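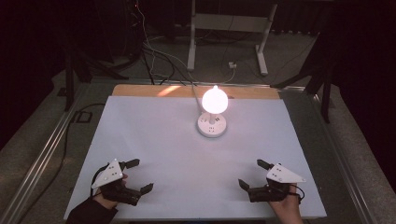
In Praise of the Small Round Lamp

I want to make a case for the small globe lamp, the kind that sits on a table and glows like a pink moon. I have owned one for two winters now and I am still pleased every single time I switch it on, which I can't say about my couch, my kettle or my very expensive office chair!

My feeling is that we have been lighting our tables wrong for years. We bought desk lamps with long arms and hard metal hoods and pointed them at our papers as if we were about to question them. They do their job. You can thread a needle under one. But after dinner, when the table stops being a workplace and turns back into a piece of furniture, that white cone of light keeps telling you to get on with it, and I for one resent it.

A globe has no direction. The light goes everywhere a little, and it fades as it goes, so the middle of the table is bright and the corners are left alone. Put one on a pale surface and the whole surface joins in. I work on a big light-colored board laid over my old table (the table underneath is a battered thing I brought back from a yard sale in Lacson, and the board hides the worst of it), and the first evening I set the lamp at the far edge I just stood there in my socks admiring it. Bare wood does something else again, it catches a warm patch here and there and goes almost orange. If you have both on the same table you get two moods for the price of one bulb.

Now, the base. People get snobbish about the bases, and I understand it, because a lamp growing out of something that looks like a power strip is never going to be in a design museum. I love them. Give me a wide round foot with sockets in it over a slim brass stem any day. It stays where you put it. And a table always needs power, for the phone, for the laptop, for whatever your sister-in-law has brought that is down to 2 percent. My neighbors on Avel Street have the elegant sort of lamp, all stalk, and under their table is a nest of extension cords that I have personally tripped over. If you go for the kind with outlets, do read what the label says it can carry, and keep the space heater on the wall.

The cord matters too. I like a thin one, and I like it to leave from the back of the lamp and go straight off the table, away from elbows and soup.

Color is where I will dig in my heels. Get the warm one, and if there is a slightly rosy one, get that. I tried a cool white globe from the discount aisle at Nonditz and my kitchen looked like a dentist's hallway, so back it went. A pinkish light is kind to faces and kind to leftovers. It makes a plain white table look lavender at the edges as the daylight goes, around five in the afternoon in December, and I have put down a perfectly good book to watch that happen.

There are objections, and I have heard them all at my own table. It isn't bright enough to read by. Fine, have a reading lamp as well, over by the armchair where reading belongs. It looks like something from a child's bedroom. Yes, it does, and weren't those rooms nicer at night than the ones we sit in now? My friends in Andari told me I would be bored of it by July, and in July I carried it out to the porch.

So clear a corner of the table, push the mail to one side, and put something round and glowing near the back. Turn the ceiling light off before you decide whether you like it.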